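Pressing bricks by feel: where we have got to

September 3, 2021

I said in May that I would write up the brick work once we had a number worth giving. Liviu Hodoroagă and I have now got through the long set of trials, so these are my notes before I forget the details.

The task is simple to state. The arm picks up a small building piece, takes it to a given spot on a studded baseplate and presses it on. The markers at the corners of the plate tell us where the plate is, and that gets us close. Close isn't enough for studs. If the piece lands a little to one side it rides up on the edge of a stud and sits crooked.
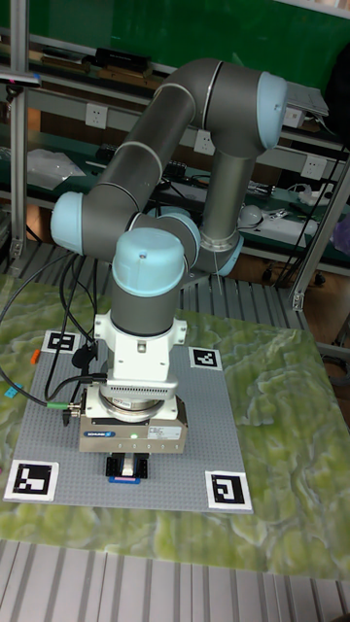 Our first method, which we called Tredwood, trusted the markers completely and went straight down. The second, Brokora, goes down slowly until it feels contact, then makes a small spiral search while keeping the push light. When the sideways force drops, it presses. There is no learning in it. Gwenaël Bailly wanted to train a policy for the search, and we may still do that, but I wanted a plain baseline first.

We ran 998 trials in all. Tredwood failed on 255 of its half. Brokora failed on 14. Most of those 14 were pieces that had turned slightly in the fingers during the pick, and the spiral can't fix a rotation. 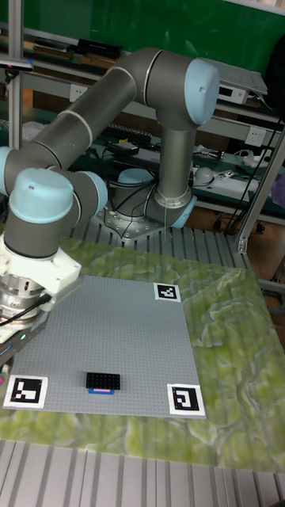 The cost is time. A search can add more than 20 seconds when the first contact is poor, and I would like that to come down. Eugénie Carré suggested starting the spiral on the side where the contact force is higher – a small change, and I'll try it next. After that I want to turn the plate between trials, as nearly all of these were done with it at much the same angle.

The logs need tidying before I can share them. Write to me if you want them as they are.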